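About Us

Welcome, and thank you for stopping by! Resteo is a small training school in Enden for people who work next to robot arms, or who are going to, and who would like somebody to sit down with them and go through the rules in plain words. We teach safe habits, clean record keeping and good bench practice, and we do it with play food, because a toy kitchen is friendly and it gets people asking questions much sooner than a slideshow does.

Most of our day goes on at the bench, with the arm over the table and the ketchup, the dishes and the fruit waiting for their turn.

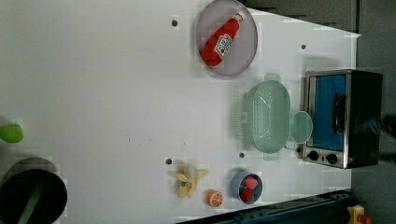
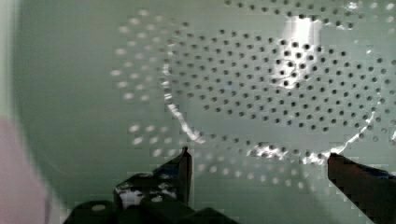
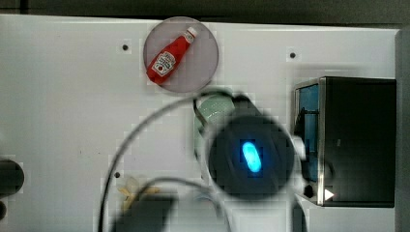
Bainbridge wrote to us after the spring course to say that the rules were fine but there were too many of them, and that a new operator standing at the bench at eight in the morning will remember four or five at best. "Put the ones that keep fingers safe on the first page," the letter went on, "and let people look up the rest."

We took that to heart, and it changed the way we teach. Our handbook used to run to 107 pages (we were very proud of it, I'm afraid) and it still exists, and you are welcome to borrow it, but what every learner gets on the first morning now is a single sheet with 12 rules in large type. The ones about hands come first. Hands stay outside the marked area while the arm has power. The person who starts a run is the person who stops it, and if they need to leave the bench, the run ends. Anyone in the room may press the stop button at any time, and they never have to explain themselves afterward.

After those come the rules about the table itself, which sound fussy until you have spent a week with us! Cables are checked along their whole length before the first run of the day. Every object goes on the setup sheet by its plain name, so that the next crew reading "banana" or "colander" knows what to fetch from the shelf. If a piece is cracked or has gone sticky, it comes off the list and into the repair bin. And when a grasp goes badly we keep the record and mark it, the same as we would for a good one. We feel strongly about that last point, and you'll hear it from us more than once.

How did we get here? Resteo began as an evening class in a rented room, with one secondhand workbench and a great deal of coffee. The class grew, the coffee got a little better, and we moved into our present rooms one January when the heating was still being put in. Since then 662 people have finished the basic course. Some came from packing plants and some from hospital kitchens, and quite a few were simply curious and had a free week. Our practice log, which we call Borkon after the brand of notebook the first one was written in, has reached entry 1284, and learners are encouraged to leaf through the old pages and see what earlier groups got stuck on.

We are not inspectors and we don't hand out certificates for machines. If your workplace needs a formal safety assessment, please get one from a qualified assessor, and then come to us with the report under your arm and we'll happily help your team turn it into habits they can keep up on a busy afternoon.

Visitors are always welcome at the bench. Please wear closed shoes, tie back long hair, and leave dangling badges and scarves on the hooks by the door. Courses are kept small and fill up early, so do write to the office ahead of time and tell us a bit about the work you do. The kettle is usually on from half past seven.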